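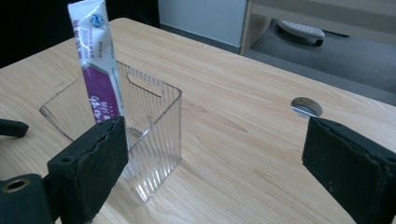
On Monday Nanna Kragh put the purple stick into the clear box for the seventy-first time and decided that she hated the color purple.

"You dropped it," said Sidra Zaidi from behind the monitor.

"I released it."

"You released it from high. The model will learn to throw."

Nanna marked the attempt as bad and took the stick out again. Her contract with Zorkgate asked for 400 good examples of every task, and this task was the smallest one on the list. Pick up the stick. Put it in the box. Open the grippers, go back to the start. In Osholm, where she grew up, her father had packed fish for over 2 decades, and when she told him on the phone about her new work he was silent for a long time. Then he asked if the stick was at least heavy.

She had learned some things. If she was angry, the cables became tangled. If she thought about her hands, they became stupid, like feet on a stair when one starts to count the steps. The best examples came when she was thinking about lunch. 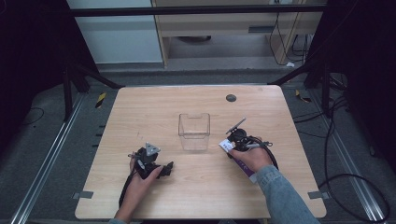 "Who will use it?" she asked. "When it has learned."

"Dursun, I think. They pack things for hospitals." Sidra was eating crackers and tried to do it quietly. "Or Pudport. It depends who signs in May."

"So somewhere an arm will move like me."

"Like you and eleven other people. It is a mixture."

Nanna thought about this during the next attempt. She always turned her left wrist a little before closing the fingers. It was her mother's movement — her mother turned a cup like that before she lifted it, as if she asked the cup for permission. It was of no use for the task. Sidra had never marked it as an error, perhaps because she had never seen it.

The stick went in and stood against the wall of the box.

"Good," said Sidra. "Very clean. What did you think about?"

"Lunch," said Nanna.

She moved the grippers back and opened them wide, and waited for the tone.
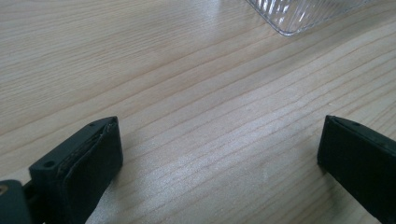

## Attempt 114

After the break Sidra came around the monitor and stood beside the table.

"I watched the old ones while you were out," she said. "You do something with the wrist."

Nanna felt her face become warm. "I can stop it."

"It costs time. Almost nothing, but it costs." Sidra looked at the box. She turned her own hand in the air, slowly, and then once more. "Is it on purpose?"

"No."

"Then leave it," said Sidra, and she went back to her crackers and started the recording.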